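Tidovia supply hall, April visit

I run the snack counter at a 61-seat waiting lounge, and we are due to replace most of our display pieces before summer. The ones we have are scratched and the wire baskets catch on the sandwich film. Skunlow, who sell us our trays, suggested I go and look at the Tidovia hall before ordering anything from the catalog, so I took the train up in April and spent most of a day there.

The hall is on the second floor of a former printing works. You sign in downstairs, get a paper badge, and then you are mostly left alone. There are 188 stands on the list they hand out. I had marked 7 of them and got to six.

Nikolaidis was first, for shelving and counter units. Their stuff is well made but sized for a supermarket. The smallest unit they had was deeper than our whole counter. I took a price sheet anyway.

I had the longest stop at Wurnetti, who do small counter displays. They had a brown table set out with snacks and drinks so you could see the pieces in use. Tomoyo Chiba looks after the area and she was happy to talk through materials and let me ask the dull questions about cleaning.

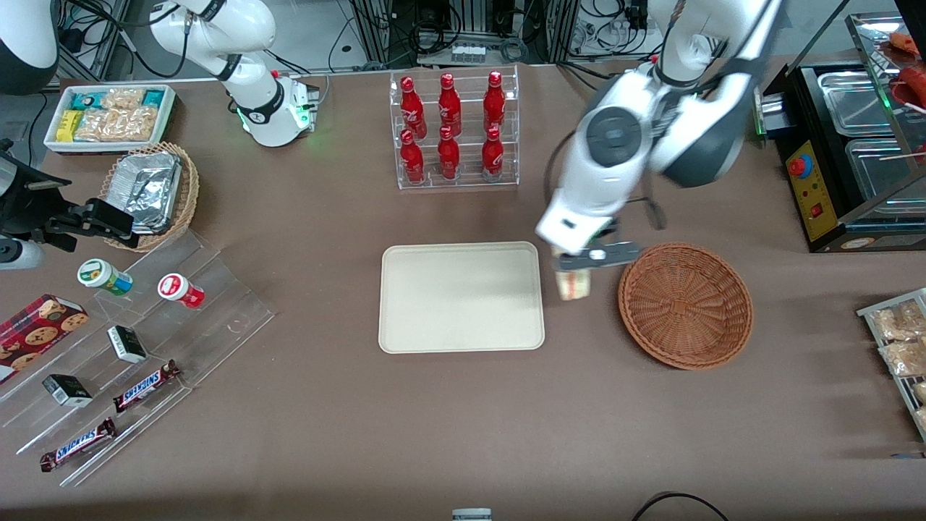
What I wanted most was something for bottles. We keep ours standing flat in a row and people take from the front until there is a gap. The clear two-tier rack they use holds three up and three down, and the back row sits high enough to see over the front one. Tomoyo said it comes apart for washing, and that warm water and a soft cloth is all it should get. She was firm about no glass spray on acrylic. I admitted that is what we have been using, which probably explains the state of ours.

The stepped stand is a similar idea for smaller items. They had jars lying on their sides on it. I would use it for cookies and cereal bars. It takes up more depth than I expected, so I will have to measure again before deciding.

Baskets were the other thing on my list. I had more or less ruled out wicker on account of crumbs, but I changed my mind after looking at the round ones. The weave is close on the inside and the rim is thick. An oval one was in use for foil food containers, and I liked how it kept the stack together. We do hot takeout boxes at lunch and they slide all over the counter.

Liners are sold separately. Tomoyo said wrapped food can go straight in, anything unwrapped needs a liner, and she would not put a basket near the coffee machine because of the steam.

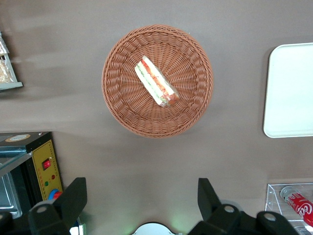
Our sandwiches are the wrapped triangle kind, and at present they lie flat on a steel tray where they look like hospital food. In a round basket they look better even one at a time, which matters at four in the afternoon when we are down to the last few. I asked about a deeper version and was told it is made to order, with a wait of about 3 months.

Trays I did not need, but I looked at them. Rounded corners are easier to wipe than the square ones we have. The plain white would suit us better than beige, as our counter is already a sort of oatmeal color.

Lunch was soup from the cafe on the ground floor, which was fine and overpriced. Afterward I went around the paper goods stands. Cup prices are up again everywhere and the lids no longer fit across brands, so bring one of your own cups if you go.

I have asked Wurnetti for a quote on two bottle racks, one stepped stand and four round baskets. The coat check closes at five and there is a line for it from half past four.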